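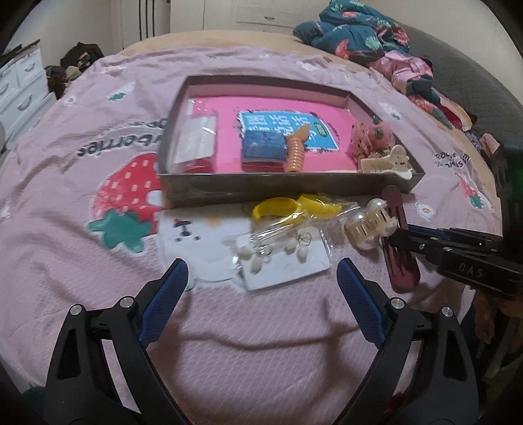 Fig. 2 – Hand-held grippers at work with hair clips and other small accessories.

2. Planning the purchase

1. Decide first how many sets you need. One Stuvby set has two grippers and costs 1,050.
2. Add spare grip pads, 60 for each set. Pads are worn faster than the other parts.
3. Add the Timby carrying case (159) if the set will travel between homes.
4. Write the total in the order form and send it to Diekmann before the end of October.

Note: The package with three sets is 3,590 and includes the training. Spare pads are not included – please order them separately.

Caution: Do not mix pads from Fusta with Stuvby fingers. The screw holes are different.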